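Perkdale Chores

A simulated two-arm manipulation set for household and light workshop tasks. Data card, revision 5, June 14, 2023.

Maintainers: Ilir Vukadinović, Rahel Hämmerli
Annotation: Kathleen Flanagan
Simulator and asset support: Boris Pavlović

Summary

Perkdale Chores contains 434 episodes of a two-armed robot attempting short jobs in rendered rooms. It was put together to answer a narrow question: how much of an ordinary chore can a current policy finish without help once the furniture is in the way? The short answer for this revision is less than half. 211 episodes meet the full success condition. The remainder are kept in the release, with a failure label on each.

The jobs are the sort a person does without planning – fetching, shifting, setting one thing down on another, clearing a corner so that the floor can be swept. None needs much force. Most need the robot to reach into a space which was not laid out for it.

Task groups

The episodes are divided into five groups: open floor, table top, shelf, corner, and two-handed carry. Group names are stored in the field task_group. An episode belongs to one group only, even where the job would fit two. Boris Pavlović's notes on borderline cases are in docs/grouping.txt.

The corner group is the hardest and has the lowest completion rate. Walls on two sides limit the elbow, and the arm that is not holding anything often has no useful place to go. Earlier drafts of the set, under the working name Plellon, had no corner episodes at all, and scores reported on Plellon should not be compared with scores on this release.

Views

Each episode has a body view, looking out over the robot's own housing, and gripper views looking past the fingers. All views are rendered. The body view gives the better idea of the layout; the gripper views are close and frequently show little except the nearest surface.
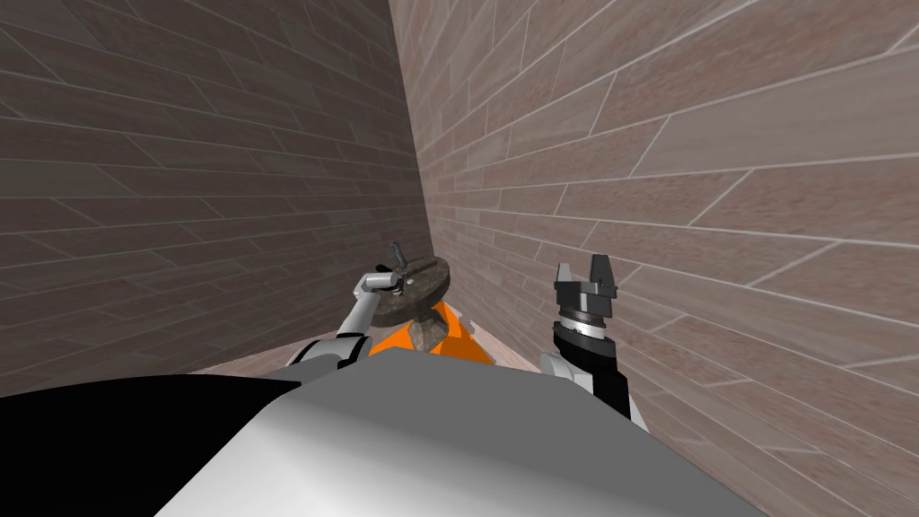
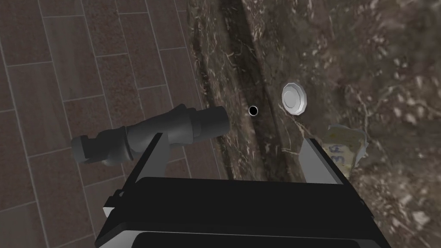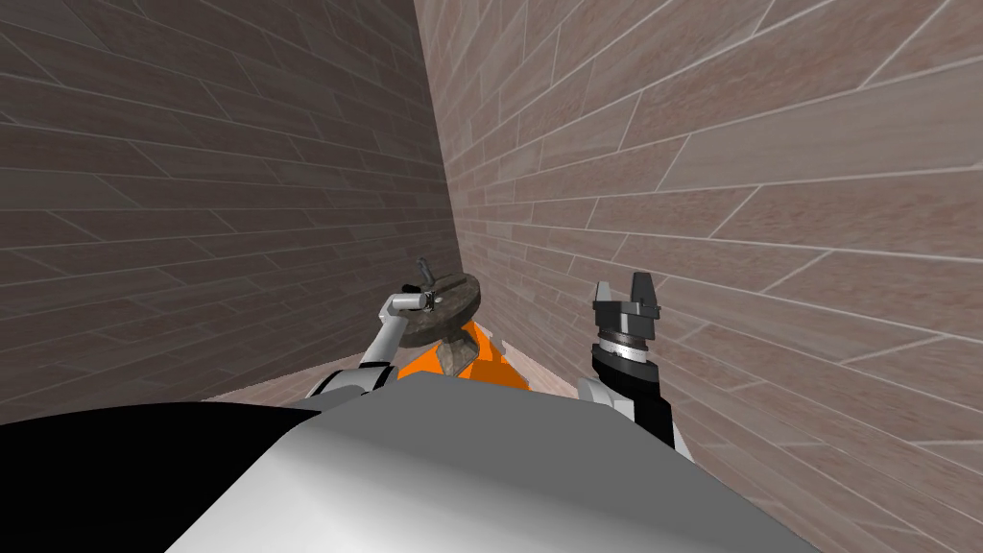
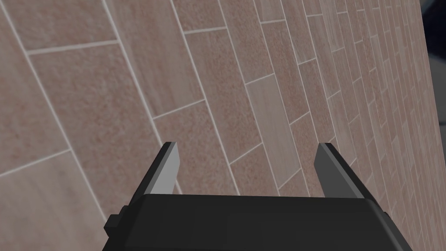
Corner group, rendered views. First and third: body view, disc held at its edge by the left gripper. Second and fourth: gripper views.

File layout

episodes/ – one folder per episode, numbered from zero
episodes/N/views/ – rendered frames, one subfolder per view
episodes/N/joints.csv – joint positions and gripper opening for both arms
episodes/N/outcome.json – success flag, failure label, annotator comment
assets/ – room and object meshes, textures
docs/ – grouping notes, label guide, change log

Joint angles are in radians and lengths in metres. Gripper opening is given as a fraction, where 0 is closed. Time stamps are simulator time and do not reflect how long the policy took to compute each step.

Outcome labels

success: the object is at its goal and released, and both arms have withdrawn.
dropped: the object left the gripper before the goal was reached.
blocked: an arm stopped against a wall, the other arm or the robot's body.
timeout: no contact fault, but the job was not finished in the allowed steps.
wrong_object: something other than the target was moved.

Labels were assigned by Kathleen Flanagan from the full episode. A single frame is not enough to assign any of them. A firm grip halfway through a job says little about the result, and we would ask users not to train outcome classifiers on isolated frames and report the figure as task understanding.

Known problems

Surface textures are drawn at random from one pool for floors and walls. Brick and tile patterns can therefore turn up where a real room would have plaster. Texture scale is not corrected per surface.

Some meshes inherited from the Hovara object pack have simplified collision shapes. Contact near a rim or a thin handle may look slightly wrong, and friction on these parts is overstated.

There is no liquid, cloth or loose food anywhere in the set. Washing up, laundry and cooking are outside its scope, and results here should not be quoted as evidence about them.

No people appear in the rooms. The set says nothing about safe working beside a person.

Changes

Revision 5: corner group completed, wrong_object label added, joint logs resampled to match the rendered frames. Keegan Kennedy reported the mismatch in the earlier logs.

A further revision is planned for September and will replace the Hovara meshes. Episode numbers will not change.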